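The Hands That Learn at Home

By lending people a pair of grippers and asking them to tidy up, a small research group has found a surprisingly cheap way to teach robots how to handle the stuff of everyday life

Ask Veronika Kofler what a robot finds hard and she won't talk about backflips. She'll talk about cartons. Light ones, half-crushed ones, ones with a glossy side that slips and a dull side that grips. She has a shelf of them behind her desk, and during our conversation she picks them up and puts them down without seeming to notice, turning each one to the light before moving on to the next.

Kofler runs Skeltlow, a project that has spent the past year on a question that sounds almost too simple: how do you show a robot what a good pair of hands does? The old answer was to bring a person into the lab, strap them to a set of controls and let them steer a robot arm through the job, over and over. It works, and it is painfully slow. The arm lags behind the person. The person gets tired. A task that takes a few seconds at a kitchen table can eat up most of a minute, and the movements that come out of it are stiff and careful, nothing like the way anybody handles a box at home.

Skeltlow's answer is to leave the arm out of it. People hold the grippers themselves, one in each hand, and simply get on with things. A camera on each tool records what the fingers are doing and what lies in front of them. Later, a robot fitted with matching fingers learns from those recordings. It has never been in the room, but it has seen the job done from the point of view of its own hands, and that is the bit that makes Kofler's eyes light up.

"You don't have to translate," she says. "A human hand has all these clever joints, and a robot has two flat fingers. If you film a hand, somebody has to work out what the robot should do instead. If you film the gripper, the answer is already there. The fingers closed this far, at this angle, and they came in from this side."

I got to try it on a Thursday morning, and I can report that the first few minutes are humbling! You reach for something, close the fingers and catch only a corner. You learn very quickly how much your own fingertips have been doing for you all these years. Then something shifts. By the second cup of tea I had stopped thinking about the tool and started thinking about the box, and Kofler, watching over my shoulder, said that this was the point at which my recordings would start to be of any use.

The basin task

The job that has taught the team the most is also the plainest. Cartons go into a wide, round plastic basin and come out again, in any order, with both hands working. It has a name, Prikuvell, which began as a folder on somebody's computer and has since become a verb. People at Skeltlow talk about "Prikuvelling" a new set of objects in the way that other people talk about test-driving a car.

Why a basin? Because it gets in the way. On a flat table, a gripper can come at a box from nearly any direction. A raised rim takes most of those directions away. The fingers have to come in from above or slant down over the edge, and they can't open as wide as they'd like once they are near the side. A carton that has landed at a tilt needs a different approach again. And with two tools at work in the same round space, each has to keep clear of the other.

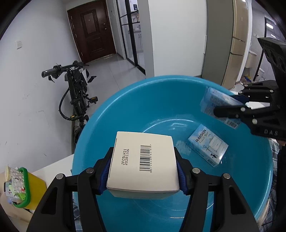 Photograph: Skeltlow

The finger pads matter a great deal here. On the gripper holding the white box they are blue, ribbed and rubbery, and they press on the two sides while leaving the face with the barcode clear. Kofler is very fond of that kind of hold. A robot that squeezes a box across its label has picked the thing up, but it has also hidden the one part a scanner would want to see. People seldom think about this, yet give them a box with something printed on it and many will turn the print towards themselves. The habit turns up in the recordings, and the robot picks it up along with everything else.

That was the first real surprise of the project. Nothing in the training mentions labels. There is no rule, no reward for leaving the barcode showing. The learning program is simply asked to predict, from what the cameras see, how the grippers will move next. Feed it enough examples from people who like to read what they are holding and it begins to behave as if it did too.

Mess is the point

The second surprise was about place. Skeltlow's early recordings were made in a tidy lab, with the same table, the same lights and a plain backdrop. The robot that learned from them was splendid in the lab and hopeless down the hall. Move the basin next to a window and it would reach for a patch of glare as though it were a box.

So the team went to where the mess was. They recorded in flats, in corridors, beside parked bicycles and tables with snacks on them, under ceiling lights that bounced off everything shiny. In all, the Prikuvell recordings now come from 115 sessions. Each person was told what the task was and very little else. Some were quick and rough. Some were fussy, and lined up every carton before letting go.

Kofler had expected to throw the untidy sessions out. Her colleagues at Hakala, the small engineering firm that builds the team's test robot, talked her into keeping them, and she is delighted that they did. Trained on the varied set, the robot coped far better with rooms it had never met. Bright reflections on the plastic stopped fooling it. It had, in effect, seen so many backgrounds that it had given up caring about them, and had settled on the things that stayed the same from one home to the next: the box, the rim, the fingers.

To check that this wasn't luck, the team trained two versions of the same program. One got only lab recordings and the other got the same amount of material gathered in people's homes. Both were then set loose in 8 rooms that neither had seen. The lab-trained version managed the full task in 2 of them. The home-trained one managed it in every room but one, and the room that beat it had a basin so shallow that the boxes slid up the side when they were touched.

"I have watched that failure so many times," Kofler says, laughing. "It chases the box up the side like a cat. It never gets cross, it just tries again."

Two hands, one mind

What happens between the two hands is, to my mind, the loveliest part of the work. When people use both grippers, they fall into a rhythm. One tool lifts as the other reaches. One waits, hovering near the rim, until there is room. Nobody plans it, any more than you plan which foot goes first on the stairs.

Early on, the robot's arms were trained apart, each from its own camera, and they bumped into each other like strangers in a doorway. Now a single program, which the team calls Zirora, takes in both views at once and decides on both movements together. The change was plain to see in the first afternoon of testing. An arm would start towards a carton, notice its partner coming across, and ease off for a moment before going on. I saw it do this several times and found myself wanting to thank it.

The price is speed. Looking through two cameras and choosing for two arms takes more computing than looking through one, and for now the robot works at a pace that would drive a supermarket packer up the wall. It takes 5 times as long as I did, and I was not quick. Kofler is frank about this. She is frank, too, about how narrow the skill is. Zirora can deal with cartons and small boxes. Give it a bag of rice and it will squeeze the middle, lift, and look on as the ends sag out of its grasp.

Bags are next, as it happens, and after those come lids. The lids have already started a friendly row, with half the team wanting to fit new finger pads and the other half certain that the blue ones will do if people are given enough time to practise. A box of jars was waiting by the door when I left, and Kofler had already got one of them open with the grippers, on what she admitted was her ninth attempt. She is hoping to have the first lid recordings done by June.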